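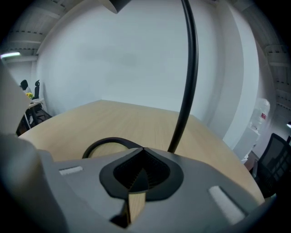 Hand tool over the big table, foam pads in, cable up.

9/9/18

Picking up from the April notes. Dredden wants to know by the end of the month whether the kitting bench goes over to the arm completely or stays shared. I don't have a full answer but this is where it stands.

Hand tool first. The cable is still the main complaint. It comes up out of the body to the right of the black mount and it is stiff enough to push back when you turn your wrist past a certain point. Rosalie tried it with the cable over her shoulder and said that was better for reaching left and worse for everything else. A softer cable is on order from Hekport. Until then, keep the arc high and don't tape it to the body, the tape leaves glue on the housing and I spent half a morning getting it off.

Foam pads: leave as they are. The long one is not lifting at the corner any more with the new adhesive.

Numbers. We have 1,095 usable demonstrations of the tray pick. The plan was for 80 per person per shift, and people were making that, but the last stretch of each shift is sloppy. You can see it in the paths – short cuts, tray put down at an angle, second grabs. I would sooner have fewer. Rosalie agrees. Proposed change is a break after every 7 trays and no target on the sheet at all. Need to clear it with the Brarkance people, who put the target there.

Talked with the packers after lunch. Writing it down while I remember it.

They don't mind the tool itself. What they mind is that the table work used to be where you went to sit down for a while after the line, and you could talk. Now you stand and you hold the thing, and if you talk you lose track and the run gets thrown out. Two of them asked to go back on the line full time. One likes the table better than anything she has done here and wants to be on it every day.

They also asked what happens to the kitting hours once the arm runs it. I said I didn't know, which is true, but it went down badly and I can see why. Hauser has asked Dredden for something in writing. My own view is that the arm will do the plain trays and leave us the mixed ones, so fewer hours at the bench but harder ones. The pay grade for that should be settled before the changeover. Put this in the report under its own heading so it doesn't get lost.

Other things:

The Furukawa arm stays on slow speed until the guard switch is replaced. No exceptions, including for visitors.

Labels for failed runs: use "drop" and "miss" only – "other" is no help to anyone and I have been going back through them by hand.

Log sheet needs a column for left or right hand. Rosalie to redo it.

Still open: who trains the night shift on the hand tool, and whether that counts as training time or regular hours. I have 2 names for it but haven't asked either of them yet.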